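Vavitdale Ground Crew Local
Break Room and Ready Room Walkthrough, Hangar 2
October round, with steward's comments

Filled in by the steward on shift and countersigned by the company, or at least left on the company's desk. Items marked OK were OK when we looked. Items marked OPEN go to the joint safety meeting, where several of them have their own chairs by now.

1. Exits and walkways

1.1 Both doors open from inside without a key. OK.
1.2 Exit signs lit. OK on the ramp side. The one by the lockers is lit if you count flickering. OPEN.
1.3 Walkway to tool crib clear. OPEN. A pallet of de-icing fluid has been "there for the afternoon" since the last round. We've started hanging jackets on it.
1.4 Yellow floor lines readable. OK, repainted. Whoever did it ran out of paint short of the bay door, so the safe route currently ends at a forklift charger.

2. Fire

2.1 Extinguishers tagged and in date. OK, all 13.
2.2 Extinguishers reachable. OPEN for two of them. Vending machine moved in front of one. The contract doesn't mention vending machines, but it does mention extinguishers, Article 34, and we'd be glad to read it aloud again.
2.3 Alarm pull tested. OK. Everyone on the night shift can confirm this, including the ones who were asleep on their legal break.

3. Rest area

Article 34 also says mechanics on a double get a quiet place to sit down that isn't a wheel chock. The company's view is that it has provided one. Our view follows.

3.1 Seating for the crew on shift. OPEN. Two chairs retired with dignity, one without.
3.2 Heat. OPEN. The thermostat is set by Drindico, the building contractor, from an office in another state where it seems to be a lovely day.
3.3 Lights can be dimmed. OK. They can also be brightened, by the same switch, by anyone walking past.
3.4 Drinking water. OK. New filter in.
3.5 Tables and counters clean and in one piece. OK.

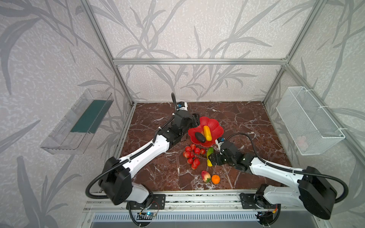 Tabletop and red bowl.

3.6 Fridge at a safe temperature. OK. Contents not inspected. The steward has a family.
3.7 Noise below the posted limit with the bay door shut. OK.
3.8 Noise below the posted limit with the bay door open. OPEN. We were told to keep it shut. We were also told to move aircraft through it.

4. Personal gear

4.1 Ear protection stocked. OK. One size, which fits one person very well.
4.2 Gloves, cut-rated. OPEN. The new supplier, Broteo, sends the thin kind. Management calls them flexible. So is a sandwich bag.
4.3 Fall harnesses checked and logged. OK. The log is in good order and we want to say so, as we complained about it for most of last year.
4.4 Eyewash station flushed. OK, signed weekly.
4.5 Safety shoe allowance paid. OPEN. It stands at $129 in the contract. Payroll has now paid it as $12.90 to the whole line crew, and that covers the laces.

5. Equipment

5.1 Work stands, brakes hold. OK on all but the tall one. Red-tagged. Please leave the tag on. It's there to stop people using the stand and not to tell them which one is free.
5.2 Tug horns and lights. OK.
5.3 Jacks inspected. OK, paperwork from Macaraeg is in the binder.
5.4 Extension cords. Cut up and thrown out four. A fifth was found holding the gate shut and has been left in service until somebody buys a latch.

6. Postings

6.1 Injury log posted where workers can see it. OPEN. Posted in the manager's office, facing the manager.
6.2 Union board unlocked and not covered. OK. The notice about the company picnic has been moved back to the company's own board for the third time.
6.3 Emergency numbers current. OPEN. The first one rings at a flower shop. They were very nice.

Comments from the crew

"Fix the thermostat before it freezes, please, instead of after."
"Can we get a clock that agrees with the time clock?"
"The gloves. Seriously."

Follow-up

Open items go in by letter, one copy to the station manager and one to the Local. Items 1.3, 2.2 and 4.2 were also open last round, so under the contract they skip the meeting and go straight to step 2 of the grievance procedure. If you have something to add, write it on the sheet by the time clock before 6 a.m. shift change. The pen is on a string. Please leave it on the string.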